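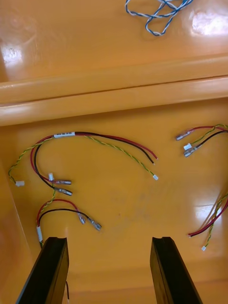 *Wires on an orange-yellow tray.*

**For immediate release — Ceswood, 19/11/2018**

# Gandovel teams up with Kashindye to put Skistance floor covers on more building sites

I'm Adhiambo Barasa, I run Gandovel, and I've written this one myself. I had a go at the proper sort of press release, with "leading provider" in the first line, and my own sister told me she'd stopped reading by the second. So you're getting it from me, the way I'd tell you over a bacon roll.

The news is that we've signed a deal with Kashindye, the site equipment hire firm, and from today they'll be hiring out and delivering our Skistance covers alongside their barriers, props and temporary stairs. Until now, if you wanted Skistance you had to ring our unit in Ceswood and buy it outright. Plenty of builders did, and thank you very much to every one of them, but a lot more told us they only needed covers for a few months at a time and had nowhere to keep them afterwards. Now they can hire them by the week and send them back when the job's done.

## What we make

If you've never worked on a site, you may not know how many holes there are in a half-finished building. Pipes have to go up, cables have to go up, ducts have to go up, and every floor gets openings left in it so they can. For weeks or months those openings just sit there. The usual answer is a sheet of ply, screwed down, with HOLE BELOW sprayed across it, and on a well-run job that's fine. Then somebody needs to get a pipe through. The screws come out, the sheet gets leaned against a wall, tea break comes along, and the sheet turns up two days later as part of a workbench on another floor.

I've spent 20 years on and around building sites, first as a dryliner's labourer (I was dreadful at it), then as a site manager, and I've had that same argument about that same sheet of ply on practically every job. I've also put my own foot through one. I was lucky and came away with a bruised shin and a very red face, and the memory of it still makes my stomach turn over.

Skistance is a steel frame that clamps to the inside edges of the opening, with a hinged lid on top. The lid is made in two halves, so a plumber can open one side and leave the other shut. It can't be carried off, as the hinges are fixed to the frame and the frame needs a key to loosen the clamps. When a lid is up it locks upright and forms part of a low guard, so there's something between your boots and the drop while you work. And when you kick the catch, it closes itself slowly — no slamming, no trapped fingers.

There's a bit of plate on each lid with space to write the opening number and the name of whoever is looking after it. I fought for that plate. Our designer thought it was ugly, and he's right, it is, but I've seen what happens when a cover has no name on it.

## How the deal came about

I'd love to say there was a grand plan. What happened was that one of Kashindye's drivers came to collect some barriers from a school job in September, saw our covers on the first floor, and asked the site manager where she'd got them. She gave him my mobile number. He rang me from his cab (parked, he promised) and asked whether I'd ever thought of hiring them out. I said I'd thought of little else, but I had one van and a very full shed.

He passed me on to his depot manager, she passed me on to the people who buy their kit, and a few weeks later I was standing in their yard with a cover under each arm and a demo opening knocked up from pallets. They jumped on it. They left it out in the rain. They got their newest starter to fit one without reading the instructions, and he did it, although he put the frame in back to front first. We've since added an arrow to the frame, so I owe him a pint.

What I liked about Kashindye is that they asked the boring questions. Who checks the clamps between hires? What happens when a key goes missing? Can you tell at a glance if a hinge has been bent? We've worked through all of it together, and every cover that comes back to one of their depots will be checked, cleaned and tagged before it goes out again. Bent ones come home to us in Ceswood to be put right or scrapped.

## Where we've got to so far

The first covers went out to builders we already knew, mostly people I'd worked with and could pester for the truth. Since then Skistance has been used on 13 sites, among them flats, two schools, a surgery and a hotel that seemed to be made entirely of riser openings. We've sold 2,263 covers in all, and I signed the delivery notes for a good many of those while sitting on the bumper of the van.

People have told us what they don't like, too, and I'd sooner put it in here than have you find out later. The first version was heavy. The catch was fiddly in thick gloves. One foreman said the yellow we'd picked for the lids looked like custard, and I've got no answer to that, it does. The new version that Kashindye will be hiring is lighter to carry, has a bigger catch you can work with a boot, and is still the colour of custard.

Kashindye's opening order is for more than 1,000 covers, and it's easily the biggest order we've ever had. We've taken the unit next door to ours and knocked through, we've taken on new welders, and there's now a proper kettle.

## What it means if you're a builder

You can hire Skistance from any Kashindye depot, in the three sizes we make at the moment. They'll deliver with the rest of your order and, if you'd like, send somebody to show your team how to fit the first few. It doesn't take long to learn. If your openings are an odd shape — and there's always one — ring us and we'll see if we can make a frame to suit. Give us as much notice as you can on those, please! Friday-afternoon panics do get answered, but not always cheerfully.

If you'd still rather buy, nothing changes. Ring Ceswood as before and you'll get me or whoever is nearest the phone.

One thing I want to be plain about. A cover is only part of the job. You still need somebody walking the floors, checking what's open and what's shut, and you still need to plan the work so that fewer holes are left in the first place. If a designer can get rid of an opening altogether, then good, I'm happy to lose the sale. And our covers are made for people on foot and their hand tools. Please don't drive a scissor lift over one. We've been asked, more than once, and the answer is going to stay no.

## What's next

We're working on a round version for drainage openings, which is turning out to be a lot harder than a square one, mainly down to the hinge. I'm hoping to have something worth showing in the spring, but I've said that sort of thing before, so I won't name a month. We'd like to hear from any contractor with a messy groundworks job who'd be willing to try a few early ones and be rude about them.

We'll also be running open mornings at the Ceswood unit, where you can fit a cover, stand on it, try to pinch it and see how you get on. Site managers, safety advisers, apprentices and nosy neighbours are all welcome. Wear boots.

**Notes for editors**

Gandovel designs and makes temporary covers and edge guards for building sites, from its unit in Ceswood. Skistance is its first product to go out for hire.

Kashindye hires site equipment to builders and contractors, and will stock Skistance at all of its depots.

I'm happy to talk to trade magazines, local papers, or anyone putting together a toolbox talk on floor openings. Ask for Adhiambo at the Ceswood unit. Early mornings are best, before the grinders start up and I can't hear a word you're saying.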